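Finding the Table Edge with a Wrist Camera: How to Repeat Our Measurement

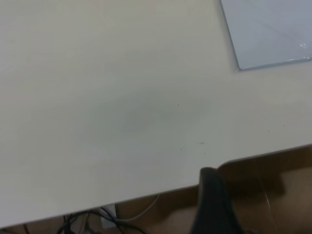
Posted 18/10/2021 by Graziella Amato

The Ruchti method estimates where a table ends using only the camera on the robot's wrist. It needs no depth sensor and no markers. We use it before wiping and clearing tasks, where the arm has to know how far it can travel before it runs out of surface. This page explains how to collect the frames, fit the edge, and check the result. It assumes you already have a working arm with a calibrated wrist camera. If your calibration is more than a few weeks old, redo it first.

What you need

An arm with a wrist camera and a gripper
A plain table with at least one straight edge
A steel ruler
The Flivgate recorder, or any tool that saves a frame together with the arm pose
The Trurka fitting script

Step 1: Prepare the table

Plain light tabletops are the hard case for most surface methods, because there is very little texture to match between frames. They are the case we care about. Don't tape a pattern to the surface to help the fit. You can leave small things on it. Crumbs and dust specks are fine, and so are thin flat items such as a plastic sheet, as long as they stay away from the edge you are measuring.

A sheet with straight sides is a good test item. Its border gives a clean line that the detector may prefer to the real edge, and clear plastic adds reflections that move when the camera moves.

Measure the table edge with the ruler at both ends and write down the position in the robot's base frame. You will need this in Step 5.

Step 2: Set the viewing poses

Choose poses where the front edge crosses the image at a slant. When the edge is parallel to the image rows, the fit is less stable, and we saw more frames rejected. Keep part of the floor in view. The fit depends on the change in brightness between the tabletop and whatever is below it, so a brown floor under a white table works well. A white floor under a white table does not, and we have no fix for that yet.

The gripper fingers will usually show in the image. Leave them there. Make a mask for them once, with the gripper open and again with it closed, and save the two masks in the same folder as the calibration file. A fingertip that overlaps the edge without a mask will pull the line toward it.

Step 3: Record

Record 500 frames while the arm moves slowly between your poses. Save the pose with every frame. Do not change the exposure during the run. If the camera has automatic exposure, turn it off, otherwise the tabletop gets darker each time more of it comes into view and the brightness threshold stops making sense.

Check the first frames before you go on. Look for motion blur along the edge. If you find any, slow the arm down and start over.

Step 4: Fit the edge

Run the Trurka script on the folder. For each frame it does the following:

It applies the gripper mask.
It finds long straight lines in what remains.
It drops any line with a similar brightness on both sides. This removes most sheet borders.
It projects the remaining lines onto the table plane, using the saved pose.

Lines that land in the same place from different poses are kept and averaged. Lines that move around are thrown out. Cables on the floor sometimes produce a straight stretch, but they are below the table plane, so they project to a different place in every frame. The same goes for furniture at a lower level. A dark wood panel behind the edge gave us false lines in single frames and none in the final fit.

Small specks have no effect on this step. They are too short to count as lines. A faint smudge on the surface has no hard outline and is ignored too.

Step 5: Check the result

Compare the fitted edge with your ruler measurement at both ends. Our error was 2 mm at the left end and 2 mm at the right. If your error is much larger at one end, the camera calibration is the first thing to look at. If both ends are off by the same amount, check the table height in the settings file.

We also ran Stostis, our earlier method, on the same frames. It fits a line in each image separately and takes the median. It did well when the edge was the only straight line in view and locked onto the sheet when the sheet filled more of the image.

Known problems

Round tables are not supported. Rounded corners are cut short by the fit, so stay clear of them when planning a wipe. Glare on glossy plastic can split a line into pieces, and the script then treats the pieces as separate lines. Raising the gap setting helps, but set it too high and the script begins to join lines that don't belong together. We plan to release a version with support for two edges at once in February.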